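How to Tame an Entryway Coat Rack

My hallway is tiny, and for years the coats lived on the banister, the doorknobs and one very patient kitchen chair. Then I picked up a secondhand coat stand, the old-fashioned kind with pegs sticking out of a pole, and figured my troubles were over. Nope! Two weeks later it had become a wobbly haystack of scarves. So I started over, and this is how I did it.

Take everything off first. Yes, all of it, even the umbrella and that tote bag full of other tote bags. Grab each peg and give it a gentle twist. If one turns, pull it out, scrape the old glue from the hole, add a dab of wood glue and push it back in at the same angle as before. Leave it overnight before you hang so much as a hat on it.

Next, check the pole. Hold it partway down and rock it a little (a second pair of hands is great for this, mine belonged to my neighbor Esperanza). If it moves where it meets the base, tighten whatever screw you find underneath. Mine needed almost a full turn.

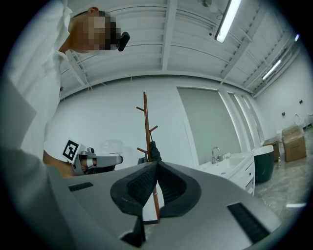 A slim wooden pole with short angled pegs.

Now dust it, and get right into the corners where the pegs meet the pole, which is where mine was hiding a shocking amount of fluff. I use an old sock, barely damp, and then a dry one. A bit of furniture wax is nice if the wood looks thirsty, but buff it well or you'll be wearing it on your collar!

When you load it up again, start low. Bags and heavy coats go on the bottom pegs, light jackets in the middle, hats up top. Put the second heavy coat on the opposite side from the first so the whole thing doesn't lean. I allow one coat per peg plus a scarf, and anything I won't wear before May goes in the closet.

Give it a little nudge when you're finished. If it sways, move the heaviest coat down a peg and try again.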